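Office Practice, Unit 4: Filing and Storage
Handout for session 11
Instructor: Graziella Gentile

This session covers paper files that are still in use. Archive storage comes in Unit 5. Read the Sqalli case before class. Sqalli keeps 1,452 client folders in box files, stored in low cabinets near the desks.

1. What goes in a box file

A box file holds loose papers that belong together and get added to often. Papers that are finished and won't change go in a folder and then to the archive. Don't mix the two. Go through each box in September, take out closed papers and check that the label still matches the contents.

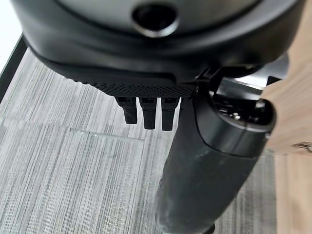 Asmaa Benmoussa: At Prevport we tried the yearly check and it was too long to wait. By spring half the boxes were full and people had started a second one with the same name. We do it every quarter now.

Quarterly is fine if your office produces that much paper. Write the interval into the filing plan so that everyone works to the same one.

2. Labels

Each box gets a code, a subject and a start year. Print the label – handwriting varies too much between people. The code comes first and matches the line in the register. If the subject changes, close the box and open a new one with its own code.
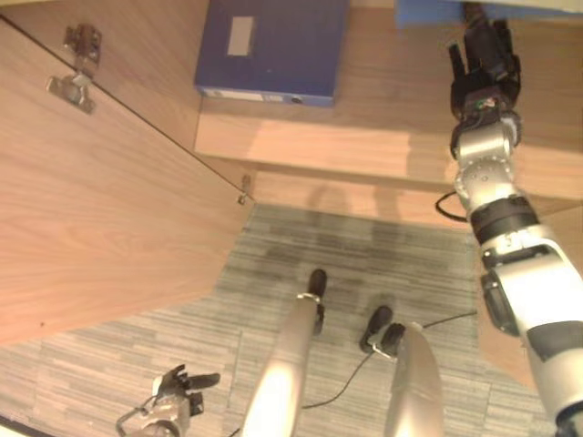 Where the label goes depends on how the box is kept. Boxes stored upright are read from the spine, so the spine has to carry the full code. A box that lies flat on a shelf is often read from above. The blue box file on the wooden surface is lying flat and has a small white label on its upper face as well as a pale strip along the spine. If your boxes might be kept either way, put the code in both places.

3. Choosing the cabinet

Low cabinets with hinged doors suit files that are used daily. Measure the space in front before you order, and allow for both doors standing fully open. In the Sqalli case the first cabinets had to be moved when a door hit a chair. 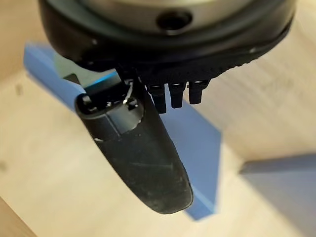

Measure the shelf height too, with the box in both positions. Leave enough room above it to get a hand in. Adjustable shelves cost more, but they save trouble when the office changes to a different size of box.

4. Leaving room to grow

Don't fill a new cabinet on the first day. Keep one shelf or compartment free for boxes opened during the year, and mark it in the register as reserved. 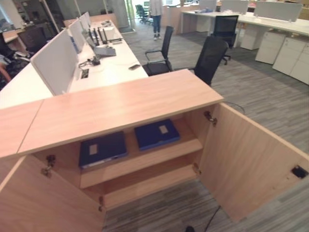
Fig. 4. Two-door cabinet by the desks: box files on the upper level, lower compartment empty.

For next time: draw up a filing plan for an office with 2 cabinets. Give the codes, the shelf order and the space kept free. One page is enough.

Related items
Unit 3: Mail and Incoming Documents
Unit 5: Archive Storage
Case notes: Sqalli
Sample register (blank)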